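Setting up the gripper on a small printed arm so it can hold soft things

Written by Ji-hoon Ban. Last changed 29/08/2024.

This page is part three of my notes on the two small arms I build at home in Birnavham. Part one was printing, part two was wiring and giving each servo its number. If your arm does not yet move when you send it a position, please go back to part two first. Nothing on this page will repair a wrong servo number.

I write for the Wamdale arm, version 2, because it is the one I have. The method should be the same for other printed arms with hobby servos, only the screws and the names of the parts will differ.

What you need

The arm, with all servos working
A power supply that can be switched off with one hand
A small screwdriver for the servo horn
A clamp, or two if you have them
A soft object to grip (see below)
Paper to cover the table, and a pencil

Choosing the soft object

Many people begin with a wooden block. I also did this, and I lost a servo by it. A block does not give way, so when the finger closes one degree too much the servo pushes against it with all its force and becomes hot. A soft thing gives you time to see your mistake. You can use a squishy toy, a lump of modelling dough in a bag, or a rolled sock. Do not use a sponge with a rough side, the finger catches in it and you will think that the grip is good when it is not.

Step 1. Fix the base

The arm is light and the upper part is heavy for its size. When it reaches forward, the base wants to lift at the back. Clamp the base plate if you can reach its edge. If you cannot, put it on double-sided tape and test it by pushing the arm slowly forward by hand with the power off. The plate must not rock.

I cover the table with brown paper before anything else. It saves the table from the screws, and you can write your servo values directly next to the arm where you need them. In our house the paper is also used for homework, so I make a circle around my own numbers.

Step 2. Find the open position

Turn the power off and take the screw out of the gripper horn. Lift the horn off. Turn the power on and send 1,000 to the gripper servo. It will turn to its place without moving the finger. Now turn the power off again, open the finger by hand as wide as you want it to go, and press the horn back on. It will not fit exactly, as the teeth allow only certain angles. Take the nearest tooth on the open side. Put the screw back but do not tighten it strongly.

Step 3. Find the closed position with nothing between the fingers

Turn the power on. From 1,000, go up in small steps. I use steps of 20 at the beginning and steps of 5 when the fingers are near to each other. Wait a moment after each step and listen. A servo that has arrived is quiet. A servo that cannot arrive makes a thin buzzing. When you hear it, go back two steps and write down this number. It is your closed limit, and from now on you never send more than this.

If you come to 2,000 and the fingers still do not meet, the horn is on the wrong tooth. Go back to step 2.

Step 4. Bring the finger down to the object

Lay the soft object on the table in front of the arm, near enough that the arm does not need to be stretched. Move the shoulder first, then the elbow, and the gripper last. Lower the arm until the finger just touches, then 5 more. The object should be pressed a little, but the base plate must stay flat. Look at the plate at this moment and not at the finger. It is difficult to remember this, because the finger is more interesting.

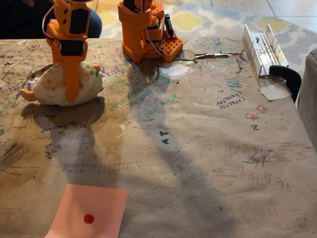 The left gripper finger pressed into the soft object, with the second arm on its base plate behind. The mitre box at the right is clamped to the table.

If the finger slides over the surface and does not sink in, the wrist is too flat. Turn it some degrees so that the tip points more downwards, and try again from above. Do not correct it while the finger is touching, or you will pull the object across the table and bend the bracket.

Step 5. Close and hold

Close in steps of 5 again. With a soft object there is no clear moment of contact, so you cannot trust your ear as in step 3. I watch the shape instead. When the object bulges on both sides of the finger, I stop, wait 200 milliseconds, and read the position back from the servo. If the position that I read is behind the position that I sent, the servo is working against the object. A small difference is good, it is the holding force. A big difference means heat.

My hold value for the left arm is 478 above the open position. Please do not copy it. Your horn sits on another tooth than mine.

Step 6. Lift

Raise the elbow only, slowly, and only by the height of two fingers. Keep it there and count to ten. Then lower it, open the gripper and touch the servo case. Warm is fine. If you do not like to leave your finger on it, reduce the hold value and do the test again.

Problems I had

The arm shakes when it holds. My supply was too weak for all servos together. A thicker cable helped a little, a better supply helped completely.

The wire pulls tight when the wrist turns. Leave a loop at every joint. It looks untidy, but a wire without a loop comes out of its plug after some days.

The bracket cracks beside the screw. I printed the first ones lying on the wrong side, so the layers opened under load. Lim, who prints the same files in Juvard, turned them by a quarter and has had no cracks.

The two arms touch each other. Put more space between the bases than you think is necessary, and move only one arm until both have their limits saved in the settings file.

Part four will be about moving both arms together. I started it in March and it is still not ready, as the right elbow needs a new horn.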